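Section 3: Getting your table ready for glazing

Before you open the Brusudden glazing kit, please give a little thought to the table you will be working on. We know how tempting it is to lift the lid and start straight away, and plenty of our customers do, but the glaze is a good deal easier to enjoy when you are not worrying about the surface under it. Set aside the best part of an evening for your first go. Later ones will be much quicker, and you may well find you leave the table set up all week.

What you will need from the box

The folded cover sheet, the bag of clips, the mixing jug, both brushes and the 470 ml tub of Bumura base glaze. The small tub marked Mollel is the top coat, and you won't want it until Section 5, so pop the lid back on and put it somewhere cool.

3.1 Laying the cover sheet

1. Clear the table and wipe it down with a barely damp cloth. Let it dry fully.

2. Unfold the sheet with the matte side facing up. The other side is slightly shiny and glaze will run on it.

3. Start at the far edge and bring the sheet towards you, smoothing with the flat of your hand as you go. Work from the middle outwards.

4. Fasten the clips along the near edge last of all. If your table top is thicker than 49 mm the clips will not reach round it, and ordinary masking tape will do nicely instead.

5. Leave the sheet to settle for an hour or so if you can. A few creases will stay whatever you do, particularly at the back, and they make no difference to the finished piece.

Note: please don't iron the sheet. It has a thin coating that softens with heat, and it will stick to your iron and very probably to your ironing board as well.

3.2 Placing your first piece

Begin with one small dish, even if you have a whole shelf of pots waiting. Stand it near the middle of the table, where you can reach it without leaning your sleeve in anything, and keep the jug and brushes well to one side. If you are left-handed, put them on the left - it sounds obvious, but the drawings in our older booklet all showed the right.
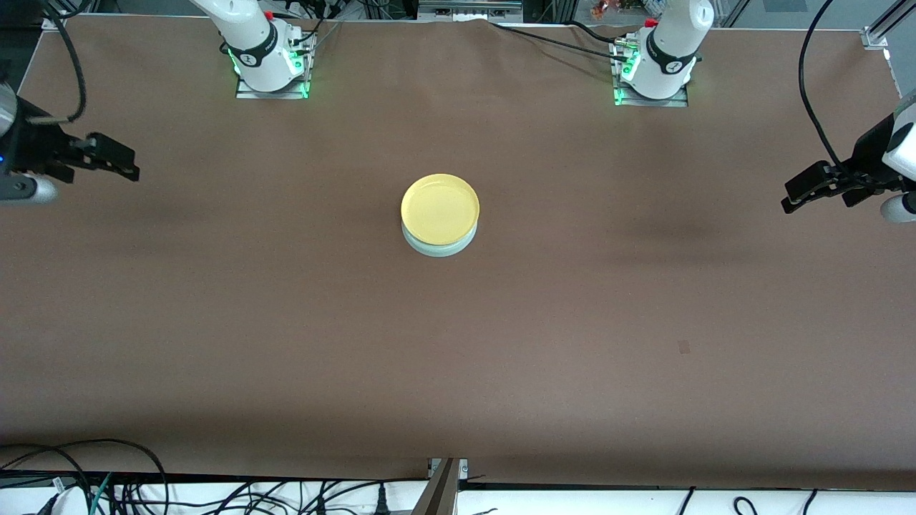 Fig. 3. Brown cover sheet laid, with a single dish near the middle of the table.

Once the dish is where you want it, turn it slowly through a full circle and look for dust, fingerprints or crumbs of clay. A soft dry brush will shift most of these. Anything more stubborn can be rubbed away with the fine pad, but do this over a bin and wear the mask, please.

Caution: dry clay dust is harmful if you breathe it in. Never blow it off the table or sweep it up dry. Wipe with a wet sponge and rinse the sponge straight away.

3.3 Mixing the base glaze

1. Stir the tub for a good three minutes, right down to the bottom, as the heavier part settles during storage.

2. Pour what you need into the jug. A small dish takes very little.

3. Add water a spoonful at a time until it is like single cream. In warm weather, and certainly in August, you may need a drop more as you go along.

Caution: keep all glazes away from children, pets and food. Do not use the jug for cooking afterwards, however well you have washed it.

If your sheet is torn or missing, write to Felista Nzioka in our spares department and quote part number 296. Replacement sheets are sold singly and also fit the older Drultar table kit, with a little left over to fold under.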